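Is a wrist camera worth it for unloading a dish rack?

Reda Shehata

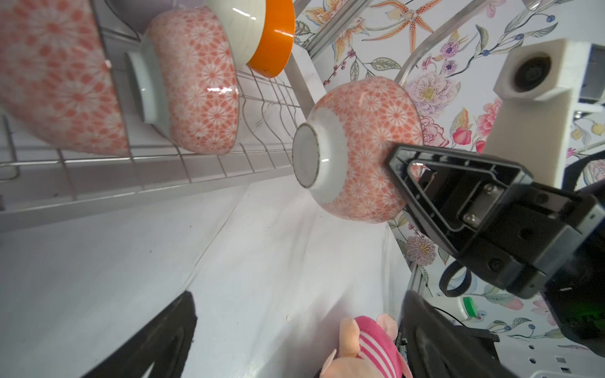
I've been comparing two grippers on patterned ceramic bowls, and the Millow seller swears its wrist camera fixes missed grasps. I have my doubts - the demo used plain gray cups. Anyone run one on glossy dishes?

Kianoush Zarei

Ran 29 grasps with the camera and 29 without, same bowls. It missed 14 without and 3 fewer with, so I wouldn't pay much for it. Check your finger pads first. Mine were worn smooth.

berisha_k

Works great, just buy it

Gondmont

Ask what "works" means. Lighting matters more than they admit. Try it at 7 in the evening with only the kitchen lamp on.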